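발표 메모 (내가 볼 것, 배포 X)
제목: 바구니 하나 옮기는 데 왜 플래너가 세 번 죽었나
시작 전 확인: 마이크, 클리커, 노트북 절전 끄기. 물.

인사 짧게. 소속, 이름, 바로 본론. 지난번엔 자기소개만 4분 했음, 절대 금지.

슬라이드 1 - 오늘 할 얘기
손목 카메라만 보고 빨래 바구니 테두리 잡기. 하드웨어 얘기 거의 안 함. 소프트웨어 스택 위주.
인식 → 파지 후보 → 모션 플래닝 → 접촉 제어. 각각 어디서 깨졌는지.
Kolix는 우리 플래닝 래퍼 이름이라고 먼저 말할 것. 저번에 질문 나왔음.

슬라이드 2 - 처음 구조
Teófilo가 짠 버전. 포인트클라우드 받아서 통째로 convex hull. 바구니가 속이 찬 덩어리가 됨.
당연히 테두리에 손가락 못 넣음. 플래너 입장에선 전부 충돌.
여기서 잠깐 멈추고 청중 반응 보기. 웃으면 넘어가고 안 웃으면 그냥 넘어가고.

슬라이드 3 - 구멍 문제
벽에 구멍이 촘촘함. depth가 구멍 통해서 바닥을 찍음 → 벽이 너덜너덜해짐.
hole filling 세게 걸면 이번엔 테두리 안쪽까지 메워버림.
결국 RGB 세그멘테이션으로 마스크 먼저 따고, 마스크 안쪽 depth만 평면 조각으로 피팅. Maritza 아이디어, 이름 꼭 언급.
천은 따로 클래스. 옷은 충돌체로 안 넣고 "눌려도 되는 것"으로 처리. 이거 질문 많이 나올듯.

슬라이드 4 - 손목 시점
그림 띄우고 10초 정도 말없이. 그다음 테두리 앞쪽만 레이저로 짚기. 손가락 두 개 사이에 흰 테두리가 보이는 게 핵심이라고.

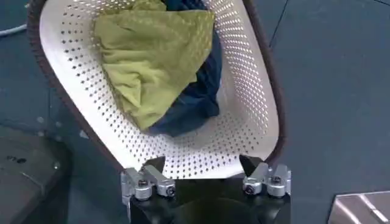
그림 1. 손목 카메라 시점, 앞쪽 테두리에 그리퍼를 댄 자세. 천은 안쪽에 몰려 있음.

말할 것: 이 거리에서는 그리퍼가 시야 아래쪽을 꽤 먹는다. 그래서 self-mask 안 하면 손가락을 장애물로 봄. 우리도 처음에 그랬음. 로봇이 자기 손 피하려고 뒤로 감(이 얘기 반응 좋음).
손가락 알루미늄 브라켓 반사도 문제. 하이라이트 위치가 자세마다 달라져서 색 기반 마스크는 못 씀. URDF 렌더링해서 마스크 만듬. 두 픽셀 팽창.
바닥 타일도 한마디. 줄눈 직선이 테두리 edge 후보로 올라옴. 각도 필터로는 안 걸러지고 높이로 걸러야 함.

슬라이드 5 - 파지 후보
테두리 곡선 위에서 샘플링. 프레임당 후보 300개. 점수는 세 가지: 테두리 법선이랑 접근 방향 각도, 천까지 거리, IK 여유.
천까지 거리 가중치를 Octavio가 처음에 너무 크게 줌. 바구니 뒤쪽으로 돌아가려다 관절 한계. 낮추니까 앞쪽 테두리로 옴.
수식은 읽지 말 것. 슬라이드에 있으니까 그냥 보게 두기.

슬라이드 6 - 플래너 세 번 죽은 이야기
첫째, 타임스탬프. 카메라랑 관절 상태 클럭이 달랐음. 로그에서 이틀 찾음.
둘째, 충돌 씬 업데이트가 계획 도중에 들어옴. 락 안 걸려 있었음. Kolix 쪽 버그, 내가 냄. 인정하고 넘어가기.
셋째, 접촉 직전 구간을 일반 경로랑 같은 충돌 마진으로 계획. 마진 때문에 영원히 테두리에 못 닿음. 마지막 구간만 마진 풀고 임피던스 제어로 넘김.

슬라이드 7 - 결과
총 1,008회 시도. 그중 563회가 새 마스크 넣은 뒤. 표는 천 종류 말고 실패 원인별로 정렬된 거 보여주기 (예전 표 아직 백업에 있음 헷갈리지 말것!!)
실패 1위는 여전히 한쪽 손가락만 테두리에 걸리는 경우. 플래닝 문제 아니고 인식 오차. 솔직하게.
성공률 숫자는 조건 나눠서만 말하기. 하나로 뭉치면 Kristine한테 또 혼남.

슬라이드 8 - 툴링
리플레이 뷰어 보여줄 시간 있으면 보여주고 없으면 스킵. 손목 영상, 마스크, 후보, 계획 경로 한 타임라인에. Nayeli가 만듬.
이거 생기고 나서 디버깅이 회의에서 터미널로 옮겨옴. 로그 포맷은 공개 예정, 8월 목표. 확답은 하지 말기.

슬라이드 9 - 남은 것
바구니 들었을 때 천 쏠림. 지금은 무게중심 추정 안 함.
테두리가 천에 덮인 경우. 지금은 그냥 포기하고 사람 부름.
양손은 질문 나오면만.

예상 질문
왜 학습 정책으로 안 했냐 → 비교 중. 파지 후보 단계만 바꿔 끼울 수 있게 인터페이스 열어둠.
외부 카메라는 → 쓰면 편한데 설치 장소마다 캘리브레이션 다시 해야됨.
주기 → 손목 마스크는 매 프레임, 플래닝은 정지 후 한 번.

끝. 감사 슬라이드에서 오래 서 있지 말고 바로 질문 받기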